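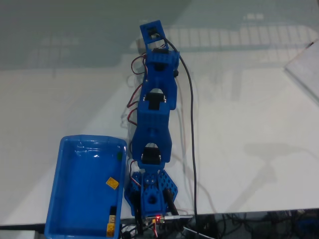
Photo: Cameron MacKinnon / Plarnmont Robotics Lab

Student Project Report: Review of the Odora Desktop Arm Kit
Cameron MacKinnon
Submitted 8 Jan 2021

1. Purpose

Our lab wanted a low-cost arm for the intro automation course. I was asked to build one Odora kit, run it through a basic sorting task and say if the department should order more. The kit is sold by Nuvedov as printed parts, servos and a control board. The software is a free download.

2. Assembly

The printed parts are blue plastic and the servos that join them are black. I started in September and needed 2 evenings for the mechanical build. The manual is fine up to the wrist. After that the drawings show an older bracket and I had to work out the screw order myself. Two holes in the base plates needed cleaning out with a hand drill.

Cable routing is the weak point. The servo wires run outside the arm in loops along one side, and the kit has no clips for them. I would add printed clips before giving this to first-year students.

3. Setup

The arm was set up at the front edge of a white table, with the board at the base. The parts to be picked were small yellow blocks in a blue plastic tray beside the arm. Calibration starts with the arm laid out straight. The Pitkänen calibration script worked on the second try, once I had fixed the port name in the settings file.

4. Results

I ran 114 pick attempts over the project. The log file has 3,127 lines, mostly position readings. Most failed picks were blocks close to the tray wall, where the gripper touched the rim first. Picks from the middle of the tray were much more reliable. The shoulder servo got warm in long sessions, so I stopped for about ten minutes between sets.

5. Recommendation

I recommend the kit for the course, with the cable clips and a corrected page for the wrist. It is not accurate enough for the senior lab. Nuvedov answered my email on the bracket drawing and said a new manual is being written, but I have not seen it yet. The calibration settings and the log are in the Plarnmont shared folder.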